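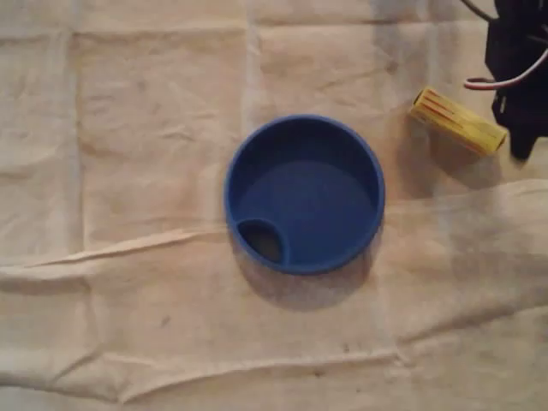

12月 作業ノート(Venura、片付けタスクの続き)

家事を機械に任せられるか、という話になると皆すぐ洗濯物たたみや皿洗いを持ち出すけれど、私は相変わらず「出ているものを入れ物に戻す」がいちばん面白いと思っている。地味だし、人間なら電話しながらでもできる。でもこれが安定してできたら、居間でも工具台でも、一日の終わりの手間がずいぶん減るはず! 今週も青くて丸いプラスチックと黄色い小物の組み合わせ。下の布はアイロンをかけずにそのまま広げてあるので、青いやつのすぐ下を横一文字に大きな折り山が走っている。黄色いほうは右上に斜めに転がっていて、私はこういう散らかり方がけっこう好きだ。家の中のものはだいたいこのくらい適当に置いてある。

記録の整理。これまでの手本データは全部で3,056本、うち布あり条件が747本。布なしに比べるとまだ少ないが、見返すと布ありのほうがずっと学ぶところが多い。指先が布をつまむ、布ごと物がずれる、折り山の陰で物の端がわからなくなる。どれも平らな板の上では出てこない失敗で、見ていて飽きない。

フセイニ(テテ)は「布をピンと張れば済む」派。工場の台ならそのとおりで、Wurkbridgeの作業場みたいに治具で何でも位置決めできる場所なら、片付けはもう機械の仕事と言っていいと思う。部品の向きがそろっていて、トレイの場所も毎回同じ。あちらで見せてもらった仕分けは本当に速かった。昼飯のあとずっと眺めていて、帰りのバスを一本逃した。ただ、台所のテーブルクロスに治具はつけられない。そこで張らない条件も残すことで合意。張る条件はフセイニが別に取る。

午前の気づき
・つかむ前に一度止まって高さを見直す動作を入れたら、布をつまむ回数が目に見えて減った。止まる時間は短くてもよさそう。
・閉じる力は弱めのままでよい。強くすると黄色いのが指から逃げる。
・影が濃い時間帯は黄色の輪郭を下側に広く見積もる癖がある。照明の位置を少し変えて再確認。
・ケーブルの取り回し、手首を回しきったときに引っかかりそうで気になる。結束の位置を一つ上へずらすこと。

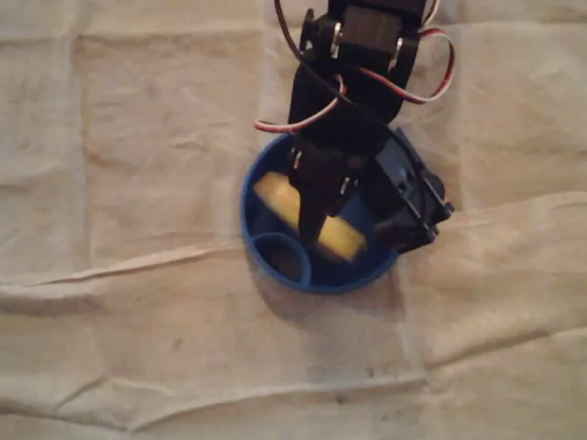

午後は「入れる」と「離す」を分けて考えることにした。これまで成功か失敗かの一列で記録していたが、入れ物の上まで運べたのに離し際に縁へ当てて倒した、というのが失敗に混ざっていて、どこを直せばいいのか見えにくかった。失敗扱いの241本を見直して、運搬で落ちたものと離し際で落ちたものに付け直す。まだ途中だけれど、感触としては離し際がかなり多い。これはうれしい。つかむほうの問題だと思い込んでいたので、直す場所が変わるだけで一気に伸びるかもしれない。

離し際の案は二つ。底近くまで指を下ろしてから開くか、縁の少し上で開いて落とすか。前者は静かで丁寧、でも浅い入れ物だと指や手首まわりが縁に近くなって怖い。後者は速いが、軽いものは跳ねる。人間は物によって無意識に使い分けていて、スポンジなら放り込むし、卵なら絶対に放らない。この使い分けまで含めて覚えてくれたら最高だ。まずは前者を先に試す。

コスマス・ツァヴァラスさんから質問が来ていた。「で、もう家で使えるの?」 返事の下書き:決まった物を決まった入れ物に戻すだけなら、見ている人がいる前提で使えそうなところまで来ています。見ていない部屋で一晩任せるのはまだ無理です。物が絡まったり布が大きく寄ったりすると、自分で困っていることに気づけません。人を呼ぶ仕組みのほうを先に作りたいです。

この「困ったら呼ぶ」は本気でやりたい。Bridtonの倉庫の人たちも、止まってくれる機械なら歓迎だと言っていた。黙って続けられるのがいちばん困るらしい。

次回まで
・失敗ラベルの付け直しを終わらせる(私)
・布を張った条件の収録(フセイニ)
・開く高さを変えた比較。入れ物の位置は毎回動かす
・折り山の向きを縦にした条件も足す。横ばかりだと、横の山だけ上手に避けるようになりそう
・布の洗い替えを買う。厚手も一枚ほしい

18時半、電源を落として終了。充電器はフセイニの机に返した。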